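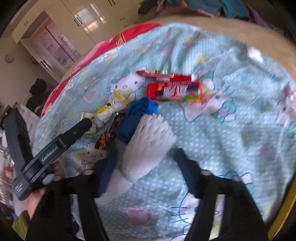
How often should I be washing the duvet itself, as opposed to the cover?

mossyteapot
Twice a year is plenty for most people, once the weather warms up and again before the heating goes on. More if you've got hay fever, or kids who eat toast in there.

plumduff56
Thanks! Mine's a Macedo, the all-season sort where two layers popper together. I've had it three winters and it's never seen water, which I'm a bit ashamed of now I've typed it out. Will it go in a normal machine at home?

mossyteapot
The thin layer will. I wouldn't chance the thick one unless your drum's a big one. I tried it in November, ended up with a soggy lump banging round the kitchen and had to sit on the floor bailing out the filter with a roasting tin. Use the launderette in Giltham, the one by the station, they've got the huge machines at the back and they're open till 9pm.

kettleson
Going to disagree about twice a year. Every wash knocks the stuffing about and you end up with cold corners. I air mine over the banister every few weeks and wash it when it smells like it needs it. My last one did almost ten years like that and was still lovely and fat at the end.

mossyteapot
Ten years of sweat in it though, kettleson! Airing doesn't get that out.

kettleson
It's got a cover on! That's what the cover is for.

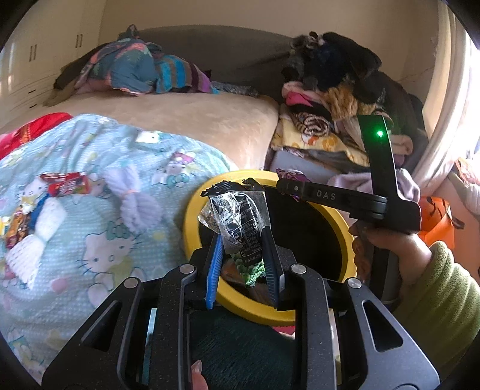 Brindle342 reckons you're both half right, and that it's the drying that wrecks them. Low heat, two or three clean tennis balls in with it, and stop every half hour to give it a good shake. Hot and fast makes the filling clump and you'll never get it flat again.

plumduff56
Tennis balls, brilliant, I can pinch those off the dog (will wash them first, promise). Does it matter what powder I use?

mossyteapot
Liquid's better, powder sits in the seams. I use Ikilia, about half what it says on the bottle, and an extra rinse. No softener!

kettleson
Ikilia brings me out in a rash. Any plain non-bio does the job. Agree about the softener, for once.

plumduff56
Right, Giltham on my next day off then. Thin layer at home first as a test run. Is it worth getting a Givon protector to go under the cover as well, or is that overkill?

kettleson
I'd get one. Goes in with the sheets and you can leave the duvet alone for ages.

mossyteapot
Or until spring, when you wash it.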